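Duneck Castle on its Open Day

The bus from Molbridge puts you down at the bottom of the hill, and the castle is at the top of it, so the first lesson in siege warfare comes free with the ticket. I had 38 minutes before the opening talk and used most of them climbing. Whoever picked the spot for a fortress in the twelfth century knew what he was doing. A man in mail would have reached the gate in no mood to fight anyone.

Duneck opens its whole site once a year, in May. The rest of the time you get the outer ward, the gift shop and a locked door. The family that held it sent men east on two expeditions and got very little back either time, apart from a debt to the abbey at Flaltuda that took three generations to clear. The guide told this story with real relish. I think she was on the abbey's side.

We began in the gatehouse, where the portcullis slot is still sharp enough to bark a knuckle on. Then came the chapel, which is smaller than the leaflet makes it look. The wall painting over the south door is supposed to show a knight taking the cross. What survives is a knee, part of a horse and a good deal of damp plaster. Our group stood in front of it with the respect people give to things they have been told are important. I liked the knee. Somebody had taken trouble over it.

The charter room was the reason I came. It holds the agreement in which the lord of Duneck pledged two mills and a fishpond to the monks in return for silver, horses and prayers. The Latin is plain and businesslike. If he died on the road, the monks kept everything. If he came home, he had 10 years to pay, and the fishpond stayed with the abbey in the meantime along with whatever was in it. He came home. The guide thinks he never got farther than a port on the coast, where he was ill for most of a year and then turned around — a less stirring tale than the one on the gatehouse plaque, but it fits the dates better.
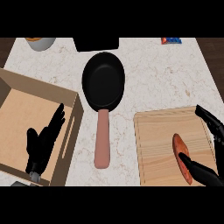
There is a second document in the same case, a letter from his wife to the abbot, and it's the better read of the two. She had been left with the estate, a leaking roof, a boundary quarrel and a steward she didn't trust. She wants the abbot to stop sending people to count her sheep. She says so twice, the second time without the courtesies. Historians have spent a great many pages on the men who marched off and failed to take one city or another, and I would trade a fair number of them for more of her mail.

Lunch was in the undercroft. The board outside promised a medieval pottage, and I can report that the Middle Ages were heavy on barley. The bread was good. Coffee came in paper cups and cost more than the guidebook.

The afternoon belonged to the Matsuda Collection, on loan in the great hall: coins, pilgrim badges, seal impressions and a single spur. The labels are excellent and set at the height of a small child, so the adults all went around bowing. One case holds 7 silver pennies found together under a barn floor in the valley. The label suggests they were hidden by someone leaving for the East. They could just as well have been hidden from a spouse, but that wouldn't fill a case.

The tower was shut for wind. I was told this at the foot of the stairs by a young man in a surcoat and sneakers, who seemed relieved on his own account, having already been up once.

Practical matters, for anyone thinking of next year. Parking is in the field below the church, and the field is soft. The charter room takes ten people at a time and the list fills up early, so put your name down before you do anything else. The guidebook has a decent family tree and a poor map. The last bus back to Molbridge goes at 5:10, and the driver doesn't wait for people coming down the hill, even if they wave.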